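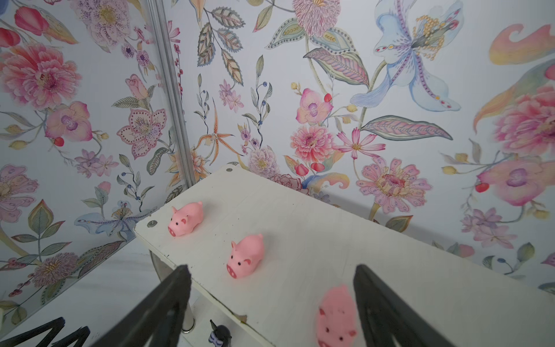 Filed under: Toys & Collectibles / Conversations

The woman who runs the small toy stall in Stindbridge asked me not to print her name, and since she also told me most toy writers are "in the business of making people feel clever for spending money," I didn't push.

I went in doubtful myself. She sells pigs. Pink ones, mostly, small enough to line up on a tabletop, and she talks about them with a seriousness I found hard to match.

"People want a pig to look like a pig," she said. "Flat snout, two nostrils, ears that stand up. A curly tail if they turn it around. That's the whole job."

Is it, though? A pig costs next to nothing to make, and the collectors' market keeps telling us that some are worth far more than others. I put this to her and she laughed.

"I had a man from Kellby in June who wanted 2,000 for a boxed set. I asked him who was buying. He said the price was the price." She sold him a bag of mixed farm animals for his niece.

Her own inventory stood at 1,661 figures the last time she did the books, of which 111 were pigs. She doesn't think that makes her an expert. She does think it makes her harder to fool.

I asked about the Etim line, which fans describe as hand finished.

"Finished by a hand, sure. Somebody's hand put it in the box."

And Pravlow? She was kinder there, though I'm not sure why. She said the faces were good and the paint held up. When I asked how long she had tested that, she admitted it was one summer, in a window that doesn't get much sun.

I wasn't convinced by everything. She claims children prefer three pigs to one because of the story, and that they will set them walking in a line without being told. Maybe. The only evidence she offered was her two grandchildren, who also like to put them in the freezer.

She does not do layaway, and she will not appraise anything over the phone. "Bring it in," she said. "Then I'll tell you it's a pig."

I bought one on the way out - full price, no bag.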